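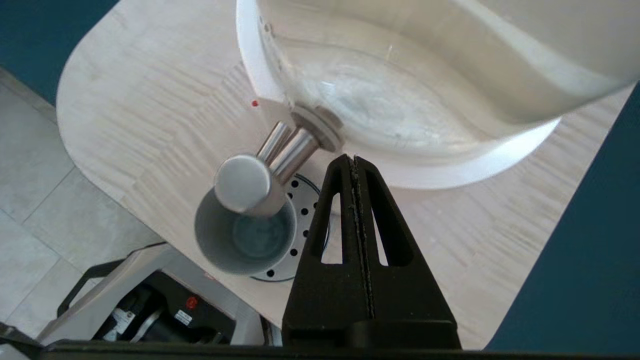 The rule sheet should fit on one side of paper or it won't get read, according to Brunello Zanetti. Two sides and people start skipping. His current sheet for the drinks task at Clorari has 15 lines, and he would like to lose a few.

Fair enough. But 15 lines for a cup under a tap? Sounds like a lot until you read them.

Line one, liquid and power. Nothing electrical on the tabletop that doesn't have to be there. Cables run below table height, never across the pouring side. Line two, the stop button - reachable by whoever is standing watch, without leaning over the arm. If you have to lean, move yourself or move the table.

Then the gripper. Fingers closed whenever the arm is moving with nothing in them. Open fingers catch on things, handles mostly. Speed drops near the dispenser, and the limit is written down as a number, not "slow". Clorari uses 46 millimeters a second for the last stretch. Brandeo, which runs a similar task, lets its crew pick, and the two shops have been arguing over it since October.

Cups next. Metal or plastic, no glass at all. Fill line well short of the rim, 200 milliliters and stop. Cup stays over the drip plate until a person says otherwise. Plate gets emptied between shifts, and whoever empties it signs.

Signing is were most places fall down. Caruso had a good sheet, really good, and a log nobody filled in. When a joint started sticking they had no idea how many pours it had done. Clorari's log showed 877 on the same model of arm, with every spill noted next to the run number. Boring reading. Very usefull when a bearing goes.

What about standards, the big published ones? Zanetti has them on the shelf and says to read them first, they cover the arm and the guarding. They won't tell you who wipes the table. So the house sheet sits on top, and it can be stricter but never looser. Sterkier, the outside inspector he brings in, checks exactly that and not much else.

Still open - food safety. A test rig using plain water is one thing, serving people is another, with different paperwork and different cleaning. Clorari keeps seperate cups for each and marks them on the base. Line 14. Line 15 is the date of the next review, left blank on the copy I was given.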